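### 4.2 Grasping beside walls and ledges

The Presik policy was most fun to watch in tight corners! Over 1,428 simulated trials it learned to come in from the open side – even with a wall close by – and close two fingers on the target (Figure 3).
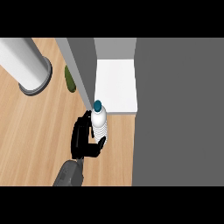

**Figure 3.** Simulated grasp of a capped bottle next to a white ledge.

Mathebula asked whether the corner layouts were simply easier than they looked. We reran 199 of them with the ledge shifted, and only 21 grasps failed.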